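The robots at Tandley arrived in January, and by the end of the first week the argument in the canteen was already the wrong one. People wanted to know how many jobs would go. The firm, Kettani, said none, and so far that is true. What has changed is what the jobs are.

Ehab Mansour packed and laid trays there for 14 years. He now spends his shift at a bench, watching grippers handle fruit and dishes and stepping in when they get it wrong. It is lighter on the back. It is also duller, and he has less say over the pace. 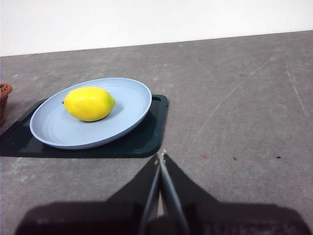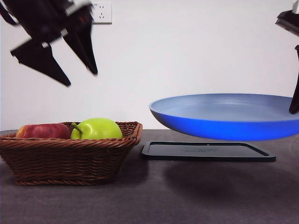 Anyone who has done this work knows how much of it sits in the hands – how hard to hold a piece of fruit, where to put a plate so the next person can reach it. The machines are learning that from people like Mansour, and he is paid the same rate as before. I think that is unfair. If a worker's skill is being passed to a machine, the teaching should be treated as a job in its own right, with a grade and a wage to match.

Kettani's managers say the new role is still being written up. It should have been written before the first arm was bolted down. At Gromar, staff were given 5 days of training and a new contract before anything was switched on, and the union had a seat in the room. It cost the firm some time. Tandley's workers are still waiting for a meeting, and the last one was put off on a Friday afternoon by email.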